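Wonside Thread & Chart - Questions We Get About Kits, Charts and Floss
Last updated 01/04/2024

Do I need the kit, or can I buy the chart alone?
The chart alone is fine for most people. Kits are convenient, and you pay for that. If you already own a decent box of floss, check the color list first. You may need four skeins, and four skeins cost a lot less than a kit.

Is the floss in your kits the same as what I'd buy by the skein?
In ours, yes. In plenty of others I'd want proof. "Premium cotton" on a package doesn't mean anything. Look for a maker's name and color numbers. If a kit gives you only symbols on a card and no numbers, you can't replace a color when you run out, and you may well run out.

The Clellelmont sampler says "beginner friendly." Is it?
Not very. It has 303 rows of lettering over one thread of linen. The stitches themselves are easy and the counting is not. We've asked the designer to change the wording. If it's your first piece, start with something on 14-count Aida and come back to it.

How long will a big design take me?
Be careful with any number you see on a package. A stitcher who does 300 stitches in an evening will need weeks for a small motif and most of a year for a full-coverage piece. Nobody's evenings are all the same, either. We took the "hours to complete" line off our own listings because we couldn't back it up.

Does gridding the fabric really help?
For full coverage, yes. For a bookmark, I doubt it. Use a thread that pulls out cleanly. The washable pens are supposed to rinse away in cold water, and mostly they do, but iron over a line before washing and it can stay for good. Test a corner.

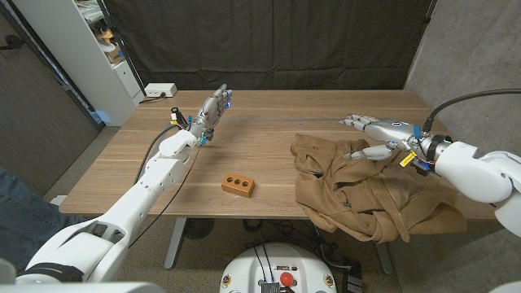
Walnut-brown wood tabletop, with a tan jacket on it.

Are hand-dyed threads colorfast?
Some are. Reds and dark blues are the ones I don't trust, whatever the label says. Wet a short length, press it in a white paper towel and leave it overnight. If there's any pink on the towel, don't put that thread next to white. Our Hegyi line is dyed in small lots and the darker shades can bleed, so we say so on each listing.

Do I need to match dye lots?
With hand-dyed, always. Buy enough at the start. With ordinary factory floss the difference is usually too small to see, though I'd still avoid changing lots in the middle of a plain background.

Is a thread conditioner worth buying?
For metallics, maybe. It cuts down on fraying a little. Shorter lengths and a bigger needle do more and cost nothing.

Why is the Dornine chart so cheap?
It's a small chart, 1,393 stitches, with no special stitches and no beads. A low price isn't a warning sign by itself. What you should look out for is a huge, cheap chart made by running a photo through software. Those tend to call for dozens of near-identical colors and scatter single stitches everywhere - miserable to work, and often blurry when finished. Ask to see a stitched model before you pay.

Can I sell what I stitch from your charts?
Finished pieces, yes, in small numbers. Copies of the chart, no, printed or digital.

Can I return a chart?
Printed charts, if unopened, within 30 days. Downloads can't be returned, so look at the preview page and the color list first. If there's a mistake in a chart, email us the page and row and we'll send a corrected copy.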